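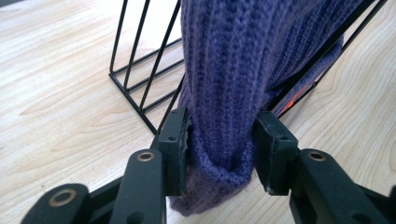 Sorting the winter knits: a talk with a shop owner in Provville

The store is called Tiseck, and it takes up the ground floor of a narrow building in Provville. It sells secondhand knitwear and very little else. On the morning of our visit there were 211 pieces in stock, a number the owner knew because she had just finished the year-end count.

"I do it right after Christmas," she said. "People bring things in all through January, and I want to know what I have before that starts."

She has run the shop for 11 years. Before that she worked in the returns department of a mail-order company, where she handled sweaters all day and came to dislike hangers. She still does. There is one short rail by the window, for woven jackets. The knits are folded, rolled, or draped.

"A heavy rib knit on a hanger gets long," she said. "The shoulders get points in them. You can steam that out once or twice, but after that it stays."

For the small pieces she likes black wire racks, the freestanding kind sold for desks and kitchen counters. A scarf or a hat can go through the bars or over them, and a customer can see the stitch without unfolding anything. She bought the first of them from Morham, a hardware store that has since closed, and paid $2 for it. The others came from yard sales.

"Thin rods are fine if they're smooth," she said. "Run your finger along each one first. If there's a rough weld, file it down or wrap it, or it will pull a loop."

Purple sells well, she said, and deep purple best of all. It is also hard to judge. In the folds of a ribbed piece it can look almost navy, and customers carry things to the door to check. She sorts by weight of yarn first and color second, and she keeps the purples away from the navies so the two don't get mixed up.

We asked how she folds ribbing. She doesn't, if she can help it.

"I let it gather. Ribbing wants to pull in anyway. If you press it flat and stack six more on top, you get a hard line across it by April."

Washing is done in the back, by hand, in cool water. Pieces dry flat on towels -- never on the racks, which would leave marks in wet wool. Anything with moth damage goes into the freezer for two weeks before it is mended. She charges nothing extra for mending and does it in the evenings.

The oldest piece in the shop is a gray cardigan with a label reading Hodoroagă. She has never been able to find out whether that was a maker or an owner, and the cardigan isn't for sale.

She plans to take in fewer adult sweaters next year and more hats and scarves. They need less room and they leave the shop faster.

"A sweater has to fit," she said. "A scarf just has to be the right color."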